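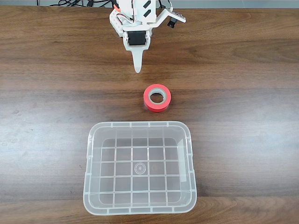 Pronard dehumidifier: float switch and fan noise

Trellthorpe Workshop > Notebook > Small appliances > Dehumidifiers

Print this page | E-mail this page

Thursday, 9:15 am

Pronard compressor unit back on the bench. Complaint on the tag: stops with the tank half full, tank light comes on, won't restart until the tank is pulled and put back. Also "rattles at night". Hour counter reads 3,382.

Ran it as received with the tank empty. Starts normally, compressor comes in after the usual delay, fan fine on low. Rattle shows up on high only and goes away if I press on the rear grille, so I'm treating that as a separate fault.

Filled the tank by jug in small steps. Light came on well short of the max line. Did it again, same thing at a slightly different level. That doesn't look like a bad microswitch to me. Checked the switch with the meter anyway and it opens and closes cleanly by hand.

Pulled the float. Scale along the hinge pin and a brown film on the underside of the arm. It sticks partway up and then jumps the rest, which would explain the varying level. Soaked float and pin in citric acid solution, rinsed, dried, refitted. No grease on the pin. We tried grease on the last Mandagi unit and it collected lint and came back worse.

Second fill test: light comes on at the max line. Repeated it and got the same. Moving on.
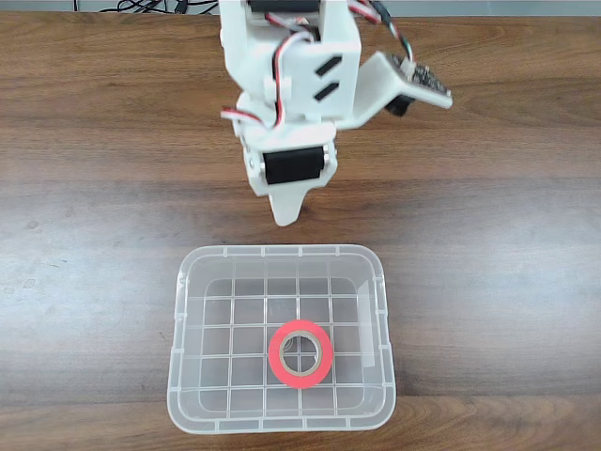

Rear grille next. Two of the clips have lost their spring, and the bottom one has gone white where it bends. The grille sits proud on that side and buzzes against the housing when the fan is on high. Put thin felt tape along the inside edge of the housing as a temporary measure. Quiet on both speeds now. The proper repair is a new grille if Mandagi still lists them. Last time I asked they only had the older style with the square filter door, and that doesn't fit this one.

Filter was grey all over. Vacuumed, washed in lukewarm water, left on the rack. Don't run the unit for the performance test until it is fully dry. The figures from the spring batch were thrown off by somebody (me) putting a damp filter back in.

Thursday, 1:40 pm

Filter dry. Unit moved to the small test room, door shut, Trisard logger on the shelf opposite the outlet and away from the airflow. Room at 23 degrees. Humidistat set to 50 per cent, fan on high, tank emptied first.

Ran it for 4 hours. Humidity came down steadily and the compressor cut out at the set point, then cycled the way it should. No ice on the coil when I looked through the grille at the end. Tank light stayed off. Saved the log under the unit's job number, and the raw file is in the same folder in case anyone wants the cycling times.

The display on the unit reads a little higher than the Trisard. They all do on this model. The sensor sits close to the coil and there's no adjustment for it in the service menu, so I've left it alone.

Still to do:
- ask Mandagi about the grille and a set of clips
- overnight run on low with the continuous drain hose fitted
- check the hose spigot, the cap felt loose
- new tag with cleaning instructions for the float (citric acid, no bleach, no grease)

Note for whoever picks up the next Pronard: check the float before ordering a switch. There are already spare switches in the drawer from the ones I ordered too early, and they aren't the same part as the switch in the larger model, although the connector fits both. Label on the drawer needs redoing, it still says humidifier parts.

Unit stays in the test room until the overnight run is done. Please leave the door shut and don't borrow the logger.

Trellthorpe Workshop | Contact the workshop | Copyright Trellthorpe | Back to top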